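Drotuvthorpe site – staff lounge and waste round
Quarterly safety walk, with comments
Date: 9/2/19
Areas covered: lounge, corridor store, charging bay, bag cupboard

I have kept to the usual order of the form, but I've let the comments run on a bit this time. This is the first walk since the Drisik unit took over the tidying and waste round from the cleaning team, and a column of ticks would not tell you very much about how people are getting on with it. If you only want the ticks, they are all at the start of each line. If you work on this floor, please do read the comments as well, as a good many of them came from you.

**Key:** OK = no action. ACT = action needed. WATCH = look again next time.

## 1. Before the round starts

- [x] **OK** – Round times posted on the lounge door and by the kettle. Two people told me they had missed the change of times, so the sheet is now in larger print.
- [x] **OK** – Stop button on the unit checked, and the spare wireless stop is on its hook in the corridor store. Everyone on the early shift could show me where it lives, which was lovely to see.
- [ ] **ACT** – Charging bay floor tape is lifting at one corner. Please replace it before somebody's shoe does the job for us. The marked clearance is 900 mm and should stay free of coats, parcels and that folding chair.
- [x] **OK** – Speed setting is still at 300 mm a second when people are in the room. There has been a request to raise it so the round finishes earlier. I have said no for now, and I'm happy to talk it over with anyone who feels strongly.

## 2. Bags and liners

- [x] **OK** – Liners picked up by the neck and not by the side. The thin ones tear if they are gripped lower down, and that was the main complaint in the first fortnight.
- [x] **OK** – Glass and sharp items kept out of the soft bags. Notice is up, and the separate tub is where it should be.
- [ ] **WATCH** – Grip pads wiped down at the end of each round. It is being done, but the log sheet has gaps in it. A quick initial is plenty.
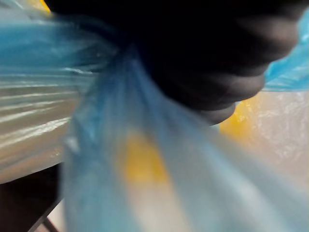 *Item 2, bags and liners: neck of a light-blue bag held closed in the gripper.*

The comment I heard most often under this heading had nothing to do with the machine. Lifting and tying bags used to be a chance for whoever was on to put their head round each door, say good morning and notice that a tap was dripping or a light had gone. The round is now quicker on paper, but those little reports have dried up, and I think we ought to take that seriously. I have asked for a notebook to be left by the kettle for faults, and for one of the cleaning team to keep a walking slot in the morning with no bags to carry at all. They seemed pleased with that, and so was I.

On the better side, sore wrists and backs came up far less in our chats than they did in the spring. The old round meant 79 bins across the building, most of them at knee height, and it was hard going for anybody. Please keep telling us about aches, even small ones – the fact that the lifting has gone down doesn't mean the rest of the job is right.

## 3. Lounge: floor, furniture and walkways

- [x] **OK** – Carpet checked for raised edges and loose threads. None found.
- [x] **OK** – Fire door opens fully and closes on its own.
- [ ] **ACT** – Long-handled tools to go back in the corridor store after use, please. If one is propped up it can slide, and then either a person or the unit has to deal with it on the floor.
- [ ] **WATCH** – Seats near the table. The unit needs elbow room, and so do you. If you are sitting down when the round begins you do not have to move. The agreed rule is that it waits, and it should wait for as long as you like.

A word on that last one. Several people said they get up and leave when the round starts, out of politeness or because they feel in the way. I do understand it, but the lounge is for breaks and a break is yours. We have lengthened the pause on the unit to 120 seconds before it asks again, and the asking is now a soft chime in place of the voice (the voice was not popular!).

## 4. Drinks, tables and things left behind

- [x] **OK** – Tables wiped and dry at the time of my visit.
- [x] **OK** – Hot drinks: the unit does not pick up mugs, open cups or anything with steam coming off it. Those are still for us to carry.
- [ ] **ACT** – Agree what counts as rubbish. See comment. 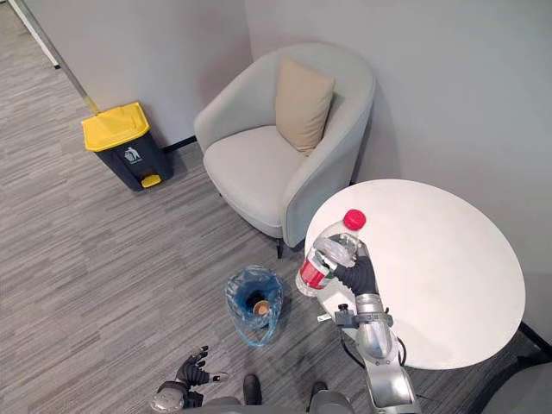 Deciding what has been finished with is the part of the work that people did without thinking, and it has turned out to be the hardest to hand over. The cleaning team knew who liked to come back to half a drink after a phone call, and they would simply wipe round it. A bottle standing on the lounge table tells the unit none of that. With the clear water bottle held over the round white table, red cap still on, you have just the kind of item I mean, and I would like us all to have the same answer for it. My suggestion is that anything with its cap on is set back on the table, and anything you want gone you put in a bin yourself. The cleaning team should have the last word, as they have the most practice. Jemovska, who supply the liners, have offered us some plain stickers for marking things "keep", and I have said yes to a small roll to try.

## 5. Bins and pedal lids

- [x] **OK** – Pedals move freely and lids close without slamming.
- [x] **OK** – Open baskets lined, liner folded over the rim.
- [ ] **WATCH** – Food waste in the open baskets. Please use a lidded bin for anything that smells. It is kinder to the next person in.

## 6. People and training

- [x] **OK** – All of the cleaning team have done the half-day with Dervishi on stopping, restarting and clearing a jam.
- [ ] **ACT** – Late shift have not had theirs. To be booked in September, in paid time, with cover arranged.
- [ ] **ACT** – Job descriptions still say "empties bins" and say nothing of looking after the unit. That is extra skill and it ought to be written down and talked about at pay review. I have raised it and will go on raising it.
- [x] **OK** – Hours. No one on the team has lost any since the change. I was asked to put this in writing, so there it is.

## Carried forward

Floor tape, late shift training, job descriptions, the rule on bottles. The notebook by the kettle is for anything I have missed, and I read it each time I come up for my tea.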